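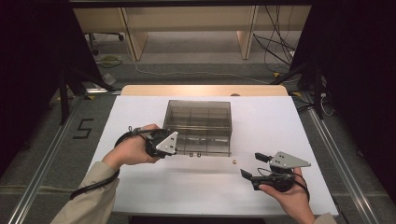 Reading Lamentations slowly

In April I started to read the book of Lamentations, and I have only now finished it. It has five chapters. A fast reader needs less than half an hour. I took so long since I was reading it aloud, a few verses each evening, first in my own language and then in English.

Our Bible group in Rernuvberg had asked for a short book. Kerttu Kettunen proposed this one and I was not happy. I remembered it as 8 pages of crying between two big prophets. I had never heard a sermon on it, except the one passage in chapter 3 which everybody knows: "his mercies are new every morning."
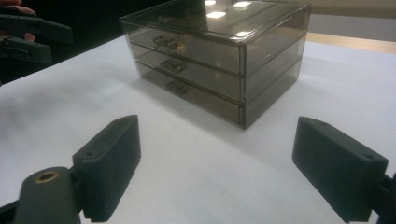 The smoky gray box with three drawers.

What I did not know is how the poems are made. Chapters 1, 2 and 4 have 22 verses, one for each letter of the Hebrew alphabet. Chapter 3 has 66, three for each letter. Chapter 5 has 22 again, but the letters are not in order any more. Kerttu thinks the poet became too tired to continue the pattern. I am not sure. Maybe he wanted the last prayer to be plain.

It also surprised me where the famous verse stands. It comes after a long complaint: "He has walled me about, so that I can't go out." And after the hope, the complaint comes back -- two more chapters of it. When I was younger I would have called this a lack of faith. Now I read it as a man who is still talking to God, and that helped me in this strange spring.
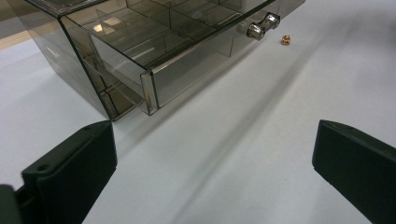

Posted by Ville Eskola, 6 Aug 2020

Two people have written to ask which notes I used. Mostly the margins of my old study Bible, and one thin commentary that I borrowed from the parish library in Dorevine. It is good on chapter 2 and rather dry on the rest.

Next we read Habakkuk, which has only three chapters. Kerttu wants to finish it in 4 evenings. I have asked for more, and we have not agreed yet.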